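Rules for small arms, and who they're for

2022-11-30

I finally read the Skevholm good practice guide for small robot arms, all 21 pages, and I'm not sold. Thanasis Sotiropoulos sent it to me in August with a note saying it would change how I set up a cell. I still set up a cell the way I did in July, with one exception I'll get to.

Most of it was plainly written by people who had big machines in mind and then shrank the font. There are 10 rules on fencing and signs. There's a rule that every operator should wear a badge saying which level of training they've had. For an arm you can stop with your hand! Michailidis copied the whole thing into their own handbook and I'd like to know how many of their people have read past page 6.

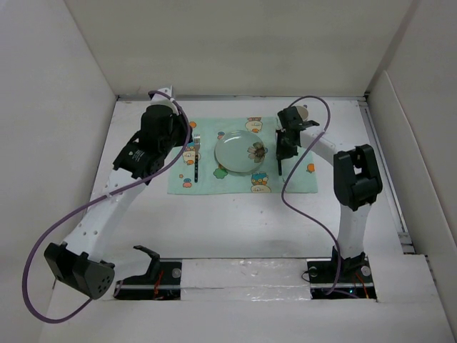 Cables get one sentence in the guide, and the sentence is "cables shall be suitably managed." Suitably according to whom? I'd trade every page about badges for a decent page on this. Take the purple one on the right arm, which comes off the top of the gripper and then snakes down across the placemat and the floor to the base. The left one makes a big lazy loop nearly out to the wall. Is that managed? You need slack or the wrist can't turn, and slack has to go somewhere, and somewhere is usually the place you're trying to work. An inspector could pass that or fail it and the wording would back him up either way.

The Skultine checklist is shorter and a bit better. It at least asks you to run each arm through its full reach by hand and watch where the cable goes. That's the one thing I've changed. It takes me a few minutes and I'd call it good practice without anybody's stamp on it.

What I don't buy is the claim in the introduction that following the guide makes results comparable between sites. Zadodari says they follow it. Fine, so does Michailidis, and neither one writes down where the fork started.

Thanasis says the next version will have a proper cable section. He said that about this version too.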